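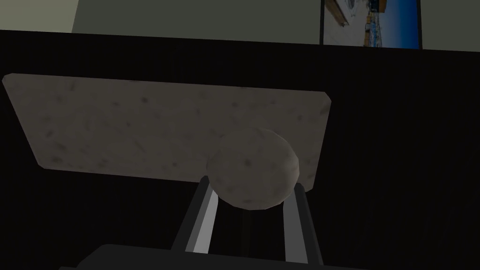

ROBOTICS / GRIPPERS

Juhl and Skatness compare two-finger grippers in simulated home before buying hardware

EMTHORPE — The automation group at Juhl has finished the first part of a comparison between two parallel grippers and two ways of controlling them, and the results were given to its partner Skatness in October. All of the work was done in simulation, with a two-armed robot placed in a furnished virtual home.

The group made 2,748 grasp attempts out of a planned 3,000. The remaining attempts were stopped because of an error in the contact settings, which made small objects slide out of the fingers even when the closing force was high. Those attempts will be repeated and reported separately.

Signe Mogensen, who leads the comparison at Juhl, said that the question was a practical one. Skatness wants to choose a gripper for a robot that must handle household objects of very different shapes. Round objects are the difficult case for flat fingers, as there is only a small area where the finger and the object meet. Stone textures were used on several objects, among them a ball, to make it harder for the vision part of the system to separate one thing from another.

According to the report, the wider of the two grippers held round objects more often, but it needed more free space on both sides before closing. The narrow gripper reached better into corners and along walls. When the objects had a long handle, the difference between the two was small, and the group does not consider it important for the choice.

The controllers gave a clearer result. The first one follows a path that is planned completely before the arm starts. The second one corrects the path 30 times per second with the help of the camera. With the second controller the fingers arrived closer to the center of the object, but the arm also made more small movements at the end, and each attempt took longer.
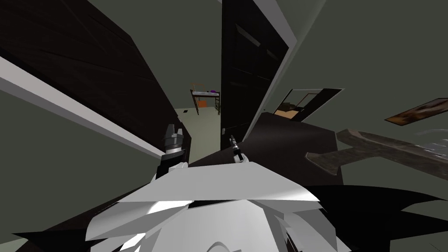
Merle Henare is less convinced by the comparison and thinks that the camera deserved more attention than the fingers. In Henare's opinion, a gripper is often blamed for a miss that began with a poor estimate of distance, and a test which changes the gripper but keeps one camera position can only answer half of the question. Henare would have preferred fewer grasps and more viewpoints.

Mogensen agreed with a part of this. She explained that the camera was tested in 6 positions on the upper body and head before the main series, and that one of them was then fixed for all attempts. "If we change everything at the same time, we do not know what we have measured," she said. "But it is true that our camera position was chosen quickly, and I would give it more days if we did it again."

One finding from these early tests concerned tilt. When the camera was mounted at a strong angle, the views of the rooms became tilted as well, and the software that looks for flat surfaces made more mistakes with tables and shelves. After the angle was entered correctly in the settings, most of these mistakes were gone. The group now checks this value at the start of every session.

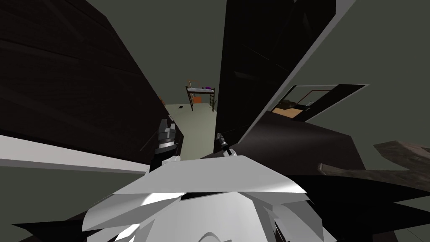

The simulation software, called Lanuvby, also had to be adjusted during the project. In the first version both arms shared one clock with the physics calculation, and if the calculation became slow, the arms became slow too. It was then not possible to say if a late closing of the fingers came from the controller or from the computer. Since the change, the two are recorded separately, and the older attempts were run again — a job that kept the computers busy through several nights.

Evelien Van den Broek at Skatness said that her company will not decide on the basis of simulation only. It has asked for one gripper of each type and wants to repeat a smaller set of grasps on a real table, with the same objects as far as they can be made or bought. She expects friction to be the largest difference. In the simulation every surface of one kind behaves in the same way, and real surfaces do not.

The price of the two grippers was not a part of the study. Van den Broek would only say that both are inside the budget, and that spare fingers and delivery time will also be considered.

Juhl plans to publish the object models and the settings of both controllers, so that other groups can repeat the attempts. The recordings from the cameras will follow later, when the files have been sorted.
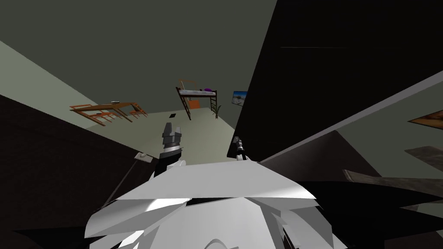
The robot's two grippers in the simulated home, with the loft bed and desk beyond. Simulation: Juhl

The next series will use both arms together, for objects that are too long for a single gripper. It is planned to start when the contact settings have been corrected and checked by Skatness.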